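Diary: the water meter and me
By Farah Nasution
June | 3 min read

Second letter from Starnthorpe Water this morning. They say we used 300 litres a day last quarter. The quarter before it was 112. Same house, same two people, same dribbly shower. The letter suggests I "consider my habits" and encloses a fridge magnet shaped like a drop.

I am not convinced by the new meter. They swapped ours in autumn for a Kurkon, the sort that phones its own readings in, and I was told it would be more accurate. More accurate than what, I asked the fellow on the doorstep. He said than the old one. The old one had a dial and I could read it myself, bent double behind the hydrangea. The new one has a grey lid and a sticker telling me not to lift it.

So I lifted it. At 6 am, before anyone had run a tap, I wrote down the numbers. Then I sat at the table with the pink flowery cloth and last year's bills and had my tea until seven, and went out and read it again. It hadn't moved. If there's a leak, it's a leak that keeps office hours.
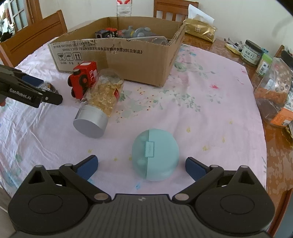 Chaturvedi reckons it's the toilet, it's always the toilet, and I should put food colouring in the cistern and leave it half an hour before I go accusing anybody. Fair enough. I did it after lunch with the last of the green. The bowl stayed clear. I did it again in the upstairs one with blue and that stayed clear too, though I now have a blue thumb.

Rang Starnthorpe at two. On hold 23 minutes. The woman was pleasant and told me a running toilet was the most likely cause. I said I'd tested both. She said some leaks are intermittent. I said that was a very convenient sort of leak, from her end. She offered to send a plumber from Prirkeo, $100 call-out, refunded if the fault turns out to be the meter's. And who decides whose fault it is? Prirkeo does. And who pays Prirkeo? She went off to check and came back with a reference number.

I haven't booked. I'm going to read the thing morning and night for a fortnight and keep the figures in the back of this book, and if they don't match the next bill I'll have something to wave. Maybe it is us. I do rinse the recycling, and there was the week of the visitors and all those towels, but a week of towels doesn't nearly triple a bill.
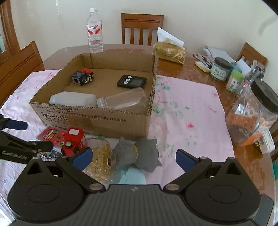
The red truck and the grey plush toy on the flowered cloth.

Evening reading done by torch at nine, numbers in the back. Magnet has gone in the drawer with the others. Must ask next door if theirs was changed as well, and what they were told.

4 comments | 11 shares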